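Two Patterns Walk Into a Wall

I have been thinking about wallpaper for six weeks, a sentence I would have mocked in April. It started because the back bedroom had to be papered before Leonie Bolger came to stay, and I announced at dinner, with witnesses, that I would put botanicals on one surface and damask on the others. Muchen put down a fork. Ladi asked if I was feeling all right.

The rule, as handed to me by everyone who has ever owned a cushion, is one pattern per room. I have never gotten along with this rule. My grandmother had four in her hallway, five if you counted the dog's blanket, and people still managed to find their coats.

What I wanted was something leafy and pale underfoot and something brown and stuffy going up the sides, like a garden that had wandered into a bank. Gray ferns and sprigs, a bit of orange blossom to keep it from going to sleep, then beige and brown damask all the way around with little fleurs-de-lis marching up it in columns. I'm told this is "a lot."
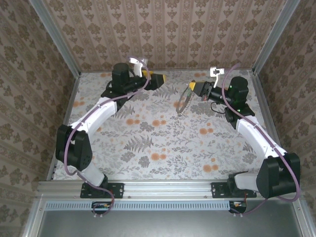

What the orange is doing

Mostly, the orange is saving everyone. Gray fern next to tan medallion is two kinds of polite, and a room can die of that. Scatter a few round blossoms among the leaves and the browns warm right up and start behaving as though they'd been invited.

The other thing is the ground. Both patterns sit on something pale, whitish below and light tan on the walls, so they can bicker without shouting.

My own paper is called Hulunine, a name that sounds like a cough remedy, and I hung the first strip upside down. Ladi spotted it at breakfast. Fleurs-de-lis, I can report, have a definite up. Strip two is better. Strip three is in the hall, drying over a door, and we aren't discussing it.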